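Letter Cubes and Pencil Squares: Does a Drawn Outline Help?
Project report, Dzintra Koppel
May 10, 2023

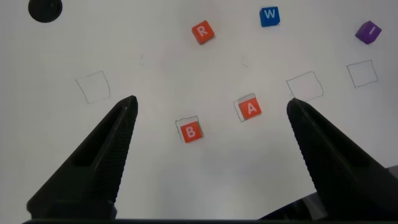

Figure 1. Lettered cubes and hand-drawn squares on the white tabletop. A and B are each inside a square.

The Wuvell activity sheet says that drawing a target for each block "makes placing automatic." I doubted that when I picked the topic in December and I mostly still do. The sheet gives no data, only a drawing of a very tidy desk.

My layout used five small cubes and five squares drawn in pencil. I made each square only a little larger than a cube, so there wasn't much room for a sloppy placement to pass. In Figure 1 the A cube is turned a few degrees and still fits inside its outline. That bothered me. If a crooked cube counts as placed, then "placed" is a weak word, and the sheet never says how straight is straight enough.

The outlines are also faint. Once a cube is down it covers part of the line, and you end up judging by whatever edge is left showing — on A and B, mainly the top and left. I would use a darker pencil next time, or tape.

I ran 50 placements with the squares and 50 without, using 3 classmates. The scores with squares were better, but everyone did the squares second, after they had already practiced. My partner thinks the difference is too big to be practice. I don't see how we could know that from this setup.

Still to do: switch the order, and write down a rule for crooked cubes before anyone starts.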